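3.2 Ruhm, der nicht abreißt: Kommentarspalten nach dem Tod

Ich gebe zu, dass ich dieses Kapitel zuerst gar nicht schreiben wollte. Über Berühmtheit im Netz ist so viel geschrieben worden (und so viel davon von Leuten, die selbst gern berühmt wären!), dass ich mich lieber bei den Gedenkseiten herumgetrieben hätte. Aber dann saß ich im November vor dem Korpus und las mich fest. 1471 Kommentare, alle unter Nachrufen auf Menschen, die man vor allem dafür kannte, dass man sie kannte, und in erstaunlich vielen davon geht es um den, der schreibt. Wo er war, als er es erfuhr, was lief, mit wem er telefonierte.
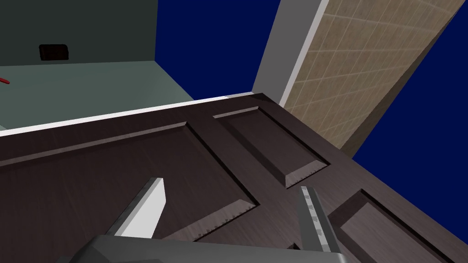 Abb. 4: Dunkelbraune Tür mit profilierten Füllungen, Computergrafik.

Erhoben habe ich das Material auf Plisbridge, weil dort die alten Threads offen bleiben und man noch Jahre später antworten kann. Das ist ein Glücksfall für mich und ein Albtraum für die Moderation. In drei Threads wird bis heute weitergestritten, meist darüber, ob die Verstorbene »wirklich« ein Star war oder bloß überall zu sehen. Mich hat das an die alte Unterscheidung von Ruhm und Ruf erinnert, die schon Golestani in einer Anzeige von 1787 ganz ungeniert verwischt: Da wird ein Schauspieler beklagt, den der Verfasser, wie er selbst schreibt, nie hat spielen sehen. So neu ist unsere Lage also nicht – nur schneller ist sie geworden, und lauter.

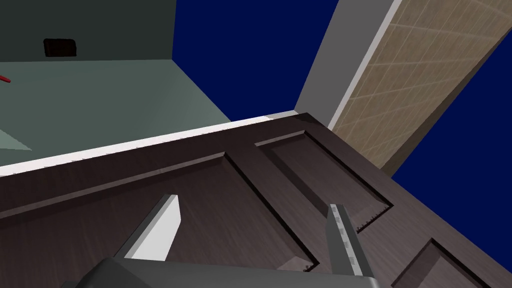 Schwieriger wird es bei der Frage, was man überhaupt vergleicht. Ich hatte anfangs (ziemlich naiv, wie ich heute finde) alles zusammengeworfen, die wütenden Einzeiler, die langen Erinnerungen, die Witze. Erst beim zweiten Durchgang habe ich die Witze getrennt kodiert, und siehe da: Sie stehen fast immer am Anfang eines Threads, die Erinnerungen kommen später, manchmal Jahre später. Ich lese das als eine Art Abkühlung. Vielleicht gehen die Witzbolde aber auch einfach früher schlafen, ausschließen kann ich es mit meinen Daten nicht.
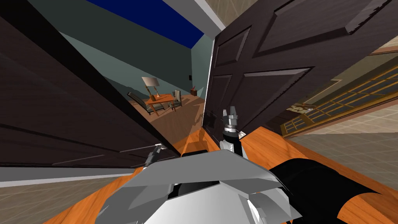 Soudabeh Yazdani hielt dem entgegen, von Abkühlung könne keine Rede sein, solange ich nur die Threads auswerte, die überlebt haben; die giftigsten seien vermutlich längst gelöscht, und was dann noch dastehe, wirke eben milde. Das sitzt. Ich habe daraufhin bei Plisbridge nach Löschprotokollen gefragt und bekam eine freundliche Absage. In Abschnitt 3.3 arbeite ich deshalb mit den Zitaten weiter, in denen Antwortende gelöschte Beiträge wiedergeben, lückenhaft zwar, aber immerhin im Wortlaut.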